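Brollness Wood Top Oil: Frequently Asked Questions

What surfaces is it for?
Unfinished or previously oiled wood tabletops and counters. It will not soak in through varnish, lacquer or polyurethane. Strip those first.

How far does one can go?
One 800 ml can covers 10 square meters with a single coat on hardwood. Softwood takes more.

How many coats do I need?
New wood needs 2 coats. Wait 4 hours between them and wipe off any oil left standing on the surface.

What grit should I stop at?
180. Finer sanding closes the grain and the second coat stays tacky.

Can I put cups on it right away?
No. Light use is fine the next day. Full cure takes longer in cold rooms — keep water off the surface until then.

Will it change the color?
Yes. Pale wood turns slightly warmer. Test the underside.

How do I store used rags?
Lay them flat outdoors to dry, or soak them in water in a closed metal can. Oily rags left in a pile can catch fire.

Is it the same product as Debnath Hard Wax?
No. Do not mix the two or layer one over the other.

Who do I ask about large orders?
Nazma Khan, trade desk. 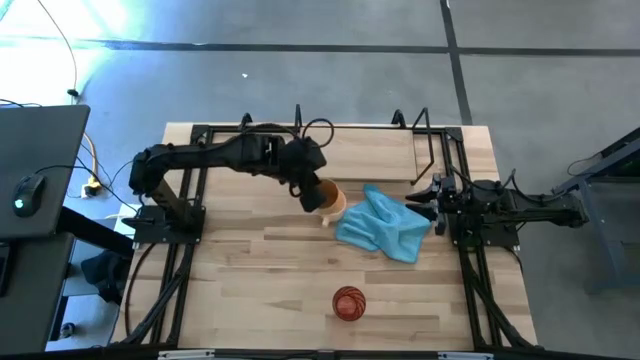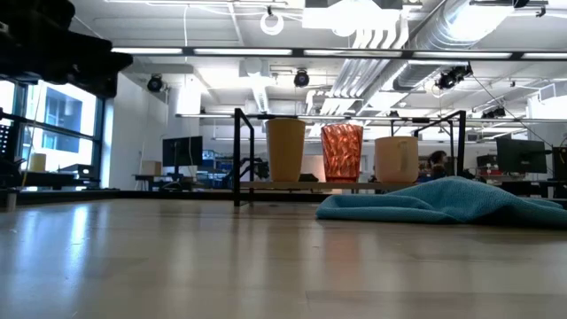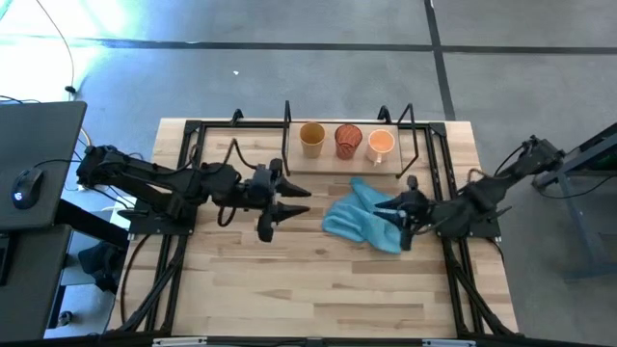 Light wood tabletops: with a mug, with a shelf of three cups, and with a light blue cloth.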